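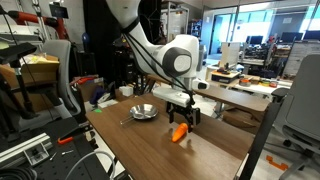
Play food is a kind of toy made to look like things people eat, such as fruit, vegetables, bread and eggs. It is often sold with small pots, pans and plates, and is mainly used by young children in pretend cooking and shopping games.

History

Early play food was carved from wood or moulded in plaster and painted, and was usually glued to the dishes of a doll's house. Loose pieces for children to handle became common once moulded plastic was cheap. The Drusimness works, opened by Dušan Polák, sold a boxed grocer's set of 60 pieces, later cut to 20. 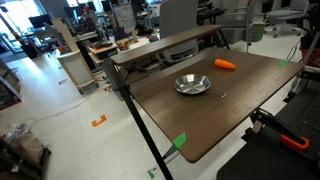 Materials

Plastic pieces may be hollow or solid. Felt and knitted food is also made, often at home — patterns by Welington Bastos were printed in the craft magazine Seyoum each July. Wooden pieces are sometimes cut in half and rejoined with hook-and-loop pads, so that they can be "sliced" with a blunt knife.

Use

Play food is found in homes, nurseries and waiting rooms. Speech therapists use it to teach the names of foods. Very small pieces are a choking risk and are kept from children under three.

Collecting

Older sets are collected, above all those with their boxes. The toy museum at Jismont holds about 100 sets.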